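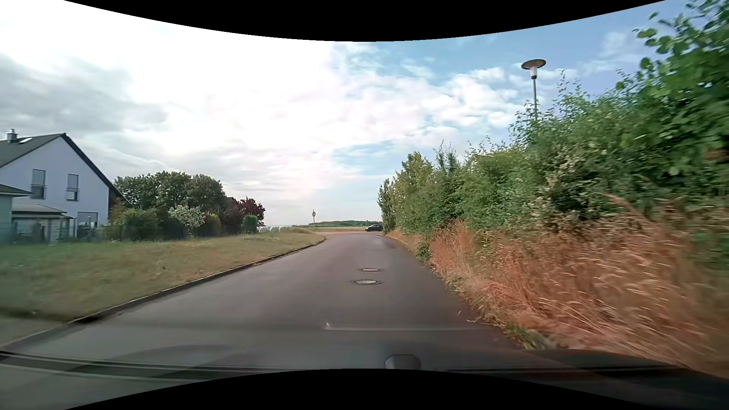 One early user of Lobo objected that a road without a painted center line has no lanes to find, and that a program asked to find them anyway will sooner or later make some up. The remark is quoted in the project's own manual, at the head of the chapter on road edges, and it explains much of how the software is built.

Lobo is a software package for camera-based road perception and short-range path planning in cars. It takes video from a forward-facing camera, estimates which part of the ground ahead can be driven on, and passes a planned path to a separate steering and speed controller. It was first written at Kirkard, a maker of test equipment for vehicles, and is now maintained by Driltex.

Background

Lobo grew out of an internal Kirkard tool that tracked painted lane markings. The tool fitted a curve to each marking and steered for the midpoint between them. It worked well on main roads. On residential streets it often reported no result, and on some it locked onto other long lines, such as tar seams, curb tops and the edges of shadows.

The replacement was designed to treat paint as one source of evidence among several. The first outside release came in February and contained 26 modules, many of them carried over from the older tool. Later releases merged several of these, and the current version has nine.

Road model

The central part of Lobo is a grid of ground cells laid out in front of the vehicle. Each cell stores a value for how likely it is to be drivable and a second value for how sure the program is about the first. The two are kept apart because a cell hidden behind a parked car and a cell of worn pavement can have the same first value for very different reasons.

Evidence for the grid comes from three detectors. The surface detector labels each pixel as pavement, grass, curb, vehicle or other. The marking detector looks only for paint. The edge detector looks for the boundary between the pavement and whatever lies beside it, which may be a curb on one side and dry grass on the other. The results are combined over time, using wheel speed and turn rate to shift older readings into their new positions as the car moves.

Manhole covers, patches and changes in asphalt color are handled by a separate filter. Early versions marked many covers as obstacles. The filter checks whether an object stays flat on the ground plane as the car gets closer, and drops it from the obstacle list if it does.

Reflections in the windshield are dealt with in a similar way. A reflection tends to keep its place in the image while the road moves past it. Lobo builds a mask of such fixed features during the first 300 frames of a drive and updates it slowly after that. A low sun can change the reflections faster than the mask can follow, and the manual lists this as a known fault.

Planning

The planner produces 33 candidate paths on every cycle. Each is scored for distance from the road edge, smoothness, and how much of it crosses cells with a low certainty value. The best path is sent to the controller along with a speed limit. If no path passes the minimum score, the planner repeats the last valid one and lowers the speed limit until a new path is found or the vehicle stops.
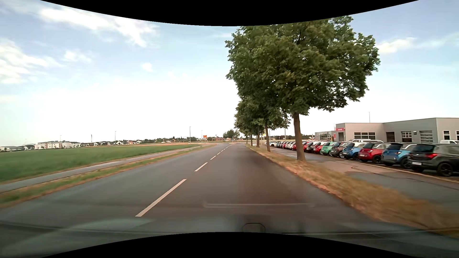

Dashed lane markings leading toward a bend to the left. A row of parked cars stands beyond the trees on the right.

Where dashed markings are present, the planner uses them to choose between paths that would otherwise score the same. The gaps between dashes are filled by carrying the fitted curve forward. In bends the far dashes are only a few pixels tall, so their weight is reduced with distance.

Parked vehicles get a side margin only when they border drivable cells. Cars standing beyond a verge are still detected and logged, but they do not affect the path. Older releases made no such distinction and tended to drift away from full parking lots.

Tools

Lobo includes a replay program that runs recorded drives through any version of the software and lists the points where two versions disagree. A labeling tool, Paltonen, is supplied separately. It was made for correcting surface labels by hand and can copy a correction across neighboring frames. Paltonen files can be read by Lobo without conversion, although the reverse is true only for grids saved in the newer format.

Limitations

The package has no traffic rules of its own. It does not read signs or signals and leaves right-of-way decisions to other software. Tall vegetation close to the pavement can hide the true road edge, and in such places the grid is usually narrower than the road. Steep crests are also a problem, as the ground is assumed to be close to flat.

See also: Drivable area; Lane detection; Occupancy grid

Shared 9 times | 0 comments
Contact | Copyright | Back to top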